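HOSP 131: Table Service and Event Turnaround
Handout for Unit 2: Clearing and sorting disposable drinkware

Read this before the practical. Bring a copy with you, since the worksheet refers to the section names below. The reading is pages 26 to 59 of the course packet.

Why paper cups get their own unit

Most students arrive able to carry a tray of glasses. Far fewer have been taught what to do with a table of paper cups after a coffee break. Cups are light, they roll, and they come in sizes that look alike until you try to stack them. At a mixed event the cups on one table may come from three or four suppliers. A clearing routine that works for a single kind of cup falls apart when the kinds are mixed.

The practice tables are laid with a patterned cloth. Many event venues use printed cloths, and you should learn to work on one. A busy print makes it harder to spot small things such as stir sticks, sugar packets and drips. Look along the cloth from a low angle as well as from above.
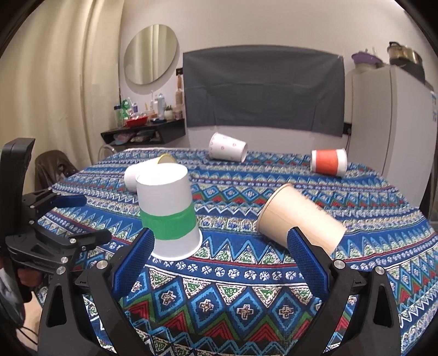 Department of Hospitality and Event Services, Sturkcombe College
Course lead: Charoen Jitpraphai. Practical sessions: Wiroj Boonchu.

Reading the table

Stand still for a moment before you touch anything. Decide which cups are upright, which are upside down and which are on their sides. These three positions are handled differently.

A cup standing on its rim, base up, is stable and can wait. Treat it as if there were something under it. Guests put tea bags, wrappers and now and then a ring or a hearing aid under an upturned cup. Lift it straight up with one hand and look at the cloth before you move on.

A cup on its side can roll. Paper cups are wider at the mouth than at the base, so they tend to roll in a curve and not in a straight line. Work from the table edge inward and pick up the ones nearest the edge first.

An upright cup may be full. Check it before you tilt it.

Sorting

Sort by size first, then by type. Color and print are useful for telling types apart quickly, but they do not tell you what a cup is made of or how it is lined. The practice set has a white cup with a green band, a white cup with a yellow rim, a white cup printed with small hearts, a small white cup with an orange-red band and a large one in a plain tan color. Do not assume that the tan one belongs in compost. Brown paper can carry the same plastic lining as white paper. The supplier's sheet is the only thing to go by, and on placement you should ask for it at the briefing.

Stacking

Stack like with like. Slide the base of one cup into the mouth of the next and stop when the rims sit evenly. Pushing further crushes the rolled rim and the cups will jam. If you have to combine sizes, put the smaller cups inside the larger ones.

Hold the stack by the body, below the rim of the bottom cup. Fingers stay out of the mouth of any cup, used or clean. Used cups never go back beside clean stock – not even for a minute while you find a bin.
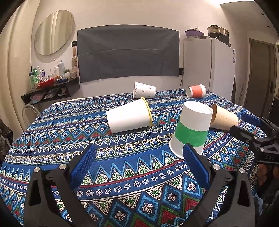
Liquids go into the slop bucket before stacking. One wet cup in the middle of a stack will drip through your sleeve and onto the cloth, and then the cloth has to be changed as well. Napkins and wrappers go in the tray, not in the cups.

After the cups are off, brush crumbs toward you into a folded napkin. Check the cloth for wet spots with the back of your hand. If it is dry and clean it may stay for the next sitting. If you are in doubt, change it.

In the practical

You will work in pairs. One person clears while the other watches and fills in the worksheet, then you swap. The watcher does not help or comment until the table is finished. Mr. Boonchu will reset the cups between turns and will not set them the same way twice.

Speed is not graded in this unit. Marks are given for the order of work, handling, sorting, and the state of the cloth at the end.

Worksheets are due October 1, 2026, in the tray outside the Thongdee Room. The clearing routine comes up again in the May placement at Nullasbridge, so keep your copy.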